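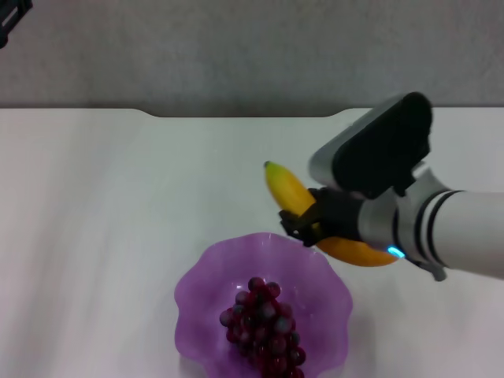
Eating fruit in the evening, and other small changes

In September I moved to Tremisside for my work, and my days became longer than before. I came home at eight, I was very hungry, and I ate bread and cheese while standing in the kitchen. After that I slept badly. I did not connect these two things until my colleague Lindiwe Rampersad asked me what I have for dinner.

She did not give me a diet. She only said that I should eat the warm meal at noon and keep the evening light. So now I cook on my free day, a big pot of lentils or barley, and I carry a box of it to the office. In the evening I have yogurt and fruit. Grapes are my favorite, but they are expensive here at the end of the season, so often it is a banana, sliced, with a little cinnamon.

The first 5 evenings were difficult. I was thinking about cheese the whole time. Then it became more easy, and by the second week I was falling asleep before eleven, which I have not done since I was a student.

I buy most things at the market on Draswood Street. The stall near the bus stop sells bananas which are still a bit green, and I prefer these, they last until the end of the week. For the yogurt I take 200 grams, plain, and I put the honey myself.

My mother thinks this is not a dinner. On the phone she asks me every time if I ate "something real." I tell her about the lentils, and then she wants to know how much salt I put.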